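Fernach Galerie mit Freizeitdeck: ein ganzer Tag unter einem Dach

Eigentlich bin ich kein Einkaufszentrum-Mensch. Rolltreppen, Dudelmusik, nach einer Stunde Kopfweh, so kannte ich das. Und dann hat mich Maite Gallardo im August bei strömendem Regen in die Fernach Galerie geschleppt, und inzwischen war ich schon viermal dort, zuletzt sogar mit der Tageskarte fürs Freizeitdeck. Zeit also für einen richtigen Bericht!

Erst mal zur Anreise: Die Straßenbahn hält direkt vor dem Nordeingang, und das ist mit Abstand die bequemste Lösung. Wer mit dem Auto kommt, landet im Parkhaus Gruston, zahlt am Automaten (Karte geht, Scheine nur bis zwanzig Euro) und muss sich den Stellplatz wirklich merken. Ich stand auf 427, habe 472 gesucht und bin dabei zweimal am Aufzug vorbeigelaufen. 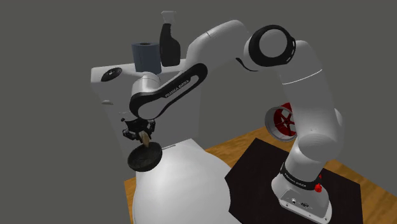 Weißer Roboterarm mit schwarzem Greifer über einer dunklen Schale

Die Geschäfte verteilen sich auf drei Etagen. Unten die üblichen Ketten, darüber wird es spannender: ein Laden nur für Brettspiele, eine Änderungsschneiderei mit Expressdienst (Hosensaum in vierzig Minuten, sauber gemacht) und die Buchhandlung Aguiar, in der ich jedes Mal viel zu lange bleibe. Dort gibt es Sessel, in denen man lesen darf, ohne dass jemand komisch guckt. Der Lageplan am Eingang ist dagegen eine Katastrophe, die Farben der Flure stimmen nicht mit den Schildern überein. Nehmt lieber den gefalteten Plan von der Infotheke mit.

Ganz oben liegt das Freizeitdeck, und deswegen fahre ich hin. Die Tageskarte kostet 17 Euro, Kinder unter sechs sind frei. Drin sind Minigolf, der Kletterwald, das Kettenkarussell und die Achterbahn mit dem schönen Namen Drelluldale. Sie ist klein, ja, aber die Kurve direkt unter dem Glasdach hat es in sich! Ich habe gekreischt wie mit zwölf. Die Strecke ist 200 Meter lang, man fährt zwei Runden, und am Vormittag konnten wir gleich noch einmal einsteigen. Ab 16 Uhr wird es voll, dann steht die Schlange bis zum Minigolf.

Der Kletterwald ist für Kinder gedacht, die Erwachsenen dürfen aber mit, und das Personal beim Anlegen der Gurte ist freundlich und geduldig. Maites Neffe wollte gar nicht mehr runter.

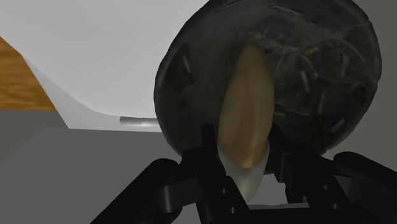

Beim Essen war ich skeptisch, und auch da wurde ich überrascht. Der Stand mit vietnamesischen Nudelsuppen ist mein Favorit, die Brühe schmeckt kräftig und die Kräuter kommen frisch auf einem Extrateller. Pizza war okay, etwas labbrig in der Mitte. Tische findet man am ehesten hinten bei den Fenstern zum Kanal.

Was mir nicht gefällt: Die Schließfächer sind winzig, ein Rucksack mit Jacke passt schon nicht mehr hinein. Die Toiletten auf dem Freizeitdeck könnten öfter geputzt werden. Und die Musik am Karussell läuft in einer Schleife, die man abends noch im Ohr hat.

Trotzdem von mir viereinhalb von fünf Sternen. Ich habe mir für den Winter schon die Zehnerkarte geholt, die ist übertragbar und gilt auch in den Ferien. Wer morgens kommt, fährt erst Achterbahn und isst danach Suppe, bitte in dieser Reihenfolge!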